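Bagel

A bagel is a ring of yeasted wheat dough that is briefly poached in water before it is baked. That short bath is what sets it apart from an ordinary roll with a hole in it, and it gives the bread its two great pleasures: a thin, shiny crust that pulls a little when you bite, and a dense, chewy middle that stands up to almost any filling. Bagels are closely tied to the Jewish communities of Poland, and they travelled with migrants to London, Montreal and New York, where each city came to shape and bake them in its own way.

Name

The English word comes from the Yiddish beygl. Older spellings such as "beigel" are still seen over shop doors in the East End of London, and people there will happily argue for that spelling (and for the matching way of saying it, closer to "by-gul") for as long as you let them.

Early history

Written mentions of the bagel in Kraków go back to the seventeenth century. Ring breads as a family are much older and far more widespread, with relatives such as the Polish obwarzanek, the Turkish simit and the Italian tarallo, and it is fascinating how many places arrived at the same shape. The ring was handy for sellers, who could thread the bread on a string or stack it on a pole and carry a whole morning's baking through the streets.

Dough and shaping

Bagel dough is stiff, with much less water than a sandwich loaf. Strong flour is the usual choice, as it holds the chew. Salt and yeast go in, and often a little malt, which adds sweetness and colour. There are 3 common ways to make the ring: rolling a rope and sealing the ends around the hand, pressing a hole through a ball with the thumb, or feeding the dough through a forming machine. Rope-rolled bagels tend to be slightly uneven, and plenty of bakers love them all the more for it!

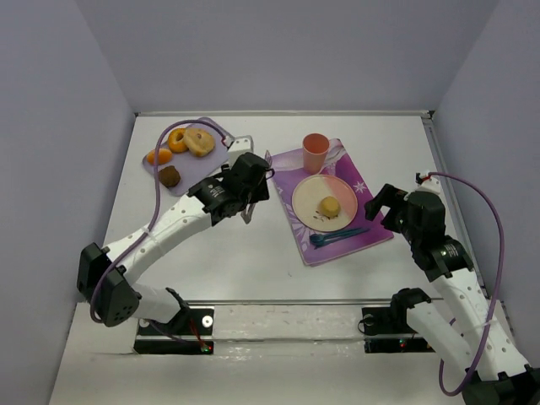 A bagel beside an orange ring doughnut, on a pale lilac board.

Many bakers leave the shaped rings in the cold overnight. The slow rise builds flavour and can raise tiny blisters on the crust, which are prized in some cities and thought of as a fault in others.

Poaching and baking

The rings are dropped into simmering water, turned once and lifted out. Hot water sets the starch on the outside, so the crust forms early and the bread rises less in the oven than it otherwise would. Malt or honey may be stirred into the pot. A batch of 800 grams of flour makes a good tray for a home kitchen, and 20 minutes in a hot oven is a typical baking time, although small ovens vary a great deal.

Some large factories skip the pot and use steam. Steamed bagels are softer and puffier, closer to a bread roll, and they slice and toast very neatly.

Regional styles

The New York bagel is plump and salted, with a small hole and a smooth, glossy crust. The Montreal bagel is thinner and sweeter, poached in honeyed water and baked in a wood-fired oven, then covered in sesame or poppy seeds. London's beigels are often plain and a touch irregular, and the classic filling is hot salt beef with mustard, a wonderful thing on a cold night.

Bagels and doughnuts

The shared shape leads to a good deal of mixing up, especially among children, but the two have little else in common. A ring doughnut is made from a rich or sweet dough and fried in fat. A bagel dough is normally lean. Hybrids do turn up: the Pevine bakery in Stuvside sells a sugared bagel each September, and its regulars clear the shelf early.

Toppings and fillings

Sesame, poppy seed, onion, garlic and coarse salt are the old favourites, and the "everything" bagel piles them all on together. Cream cheese with smoked salmon is the best-known filling. Egg, chopped herring and plain butter all have loyal followings too.

Keeping

Bagels go stale fast and are at their best on the day they are baked. They freeze well if sliced first, and can go straight from freezer to toaster.

See also: Bialy; Pretzel; Simit; Obwarzanek

This page was last edited on 28th June.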